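Collecting demonstrations in simulation, part 2: what I keep and what I throw out

In the last post I covered the teleoperation setup. This one is about the data that comes out of it, and about the first 200 episodes for the kitchen tasks. I have now reviewed all of them, and fewer survived than I had hoped.

The setup has not changed much. A two-armed robot stands in a simulated kitchen, and I drive it from a pair of hand controllers at my desk. Each episode stores the camera images, the joint positions, the gripper commands and the state of every object the simulator tracks. The policy only gets the first two as input. The gripper commands become part of the target. The object state is there for me, so that I can check success with a script.

I call the recorder Natis. It is a small Python program that writes one folder per episode and a text file listing the folders. Radomír Kolář read the first version and told me to store the commanded joint positions and the measured ones separately. I had been storing only the measured ones. The difference is small when the arm moves through free space and large when the gripper is pressing on something, and contact is the part I want the policy to learn. I recorded the whole first batch again after that.
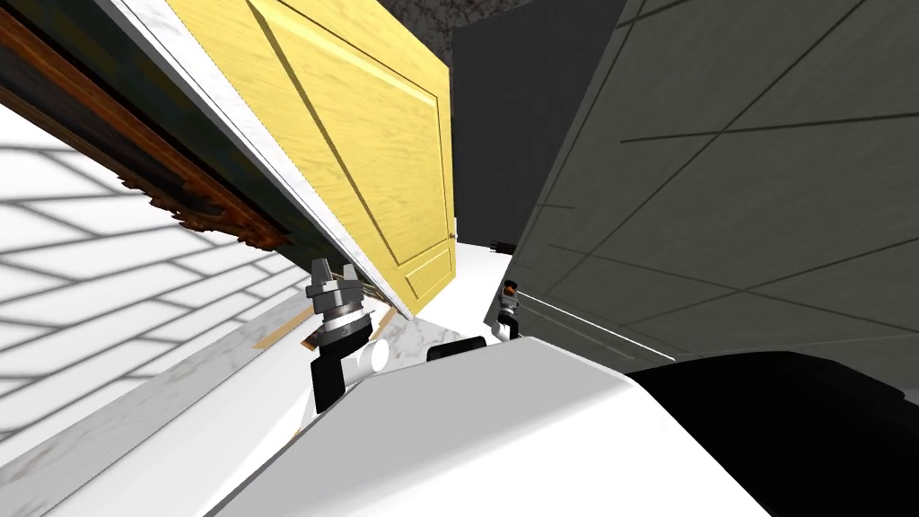

Rejecting episodes takes longer than recording them. My rule in the first week was to keep everything that ended in success, and the policy trained on that data was poor. It had learned my pauses. If I stopped to think with the arms in midair, the policy stopped too, and with no memory of how long it had been waiting it often stayed there. Camera angle was the second problem. In some views the room leans so hard that the yellow door runs as a diagonal and the robot's own white torso takes up the bottom of the image, with one gripper close and the other small beside the gray paneling. I keep views like that if both grippers can be found in them. A policy that has only seen level rooms does badly as soon as the camera tilts, and I would like it to cope.

The current filter has two stages. The script goes first. It drops any episode where the object state never reaches the goal, where a joint sits at its limit, or where both arms are still for longer than 2 seconds. Then I watch what is left at double speed and mark each one keep, trim or drop. Trim means the start or the end is cut and the middle stays. I do not cut out the middle of an episode. I tried it, and the jump in joint position at the cut shows up in training as a motion no arm can make.

Out of the 200, I kept 100 whole. Most of the others went for idle time, which I can fix by practicing the task before I press record. A smaller group failed because a finger passed slightly into a solid object and the physics engine threw the object across the room. Those are easy to find by checking for high object speed.

Bernardo Meireles asked by email why I do not keep the failures and label them as such. I do keep them, in a separate folder. Plain imitation has no use for them, but a success classifier does, and I will need one if I ever move this off the simulator, where the object state is not handed to me. He also suggested recording recoveries on purpose: begin with the gripper in a bad position and demonstrate the way out. I have done 10 of these so far. They are dull to record and seem to be worth more than the same number of clean runs, though I have not run that comparison properly and would not quote it.

Some notes on randomization. Floor, wall and cabinet materials change between episodes. Object positions change as well, within a region I set by hand. Lighting is fixed for now. I had the robot's starting pose fixed too, which was a mistake, and the policy would fail if the base began slightly off from where it always had. The starting pose now varies within a narrow range, and the next batch will use a wider one.

Storage is manageable. Images are compressed as video per camera, and the rest goes in one array file per episode. I keep the random seed and the simulator version with each folder. An update in February changed the contact settings, and without the version number I could not have told the older episodes from the newer ones.

Next is the second batch, with the wider starting poses and a limit on how long I may record in one sitting. My error rate climbs after an hour or so. The filter script needs some cleaning up before I post it, mainly the part that reads the joint limits, where the values for the left arm are still typed in by hand.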